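Silicone, grout and the narrow bathroom

Most leaks in small bathrooms start at a joint. Tiles rarely fail, and the pipework behind them usually outlasts the fittings. The weak point is the line where two materials meet and move by different amounts.

Grout is rigid. It belongs between tiles on the same plane. Where a wall meets the floor, or a tray meets the wall, the joint needs sealant, and in a narrow room there is a lot of it for the floor area. The test room at Trotden, used by the fittings maker Stiloseo, is 2124 mm long and has more sealed joint than a family bathroom twice its width.

Ottavio Dal Bello, who ran the trials there, compared two methods over 40 weeks. In the first, the old bead was cut back and covered with new sealant. In the second, it was removed completely, the joint was cleaned with alcohol and left open overnight. Of 162 joints inspected at the end, over 100 were sound, and most of the failures came from the first group. New silicone bonds poorly to cured silicone, however clean the surface looks.

Timing matters too. A bath should be filled before the joint is sealed and kept full until the bead has cured, so that the gap is at its widest when the sealant sets. A shower tray can be loaded with bagged sand to the same effect. Curing slows in a cold room, and a bead applied in August may be ready a full day sooner than one applied in winter.

Ventilation comes last. Mould on a sound bead is a surface problem and can be cleaned. Mould behind it means that water has got in, and the bead must come out.
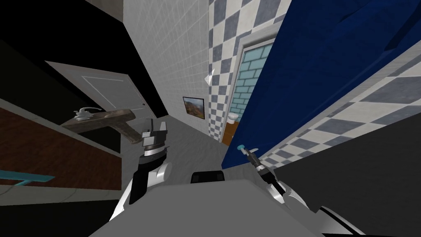

Erlow writes that the overnight wait is too short in an older house, and that a joint against solid plaster took three days to dry out before the new bead would hold.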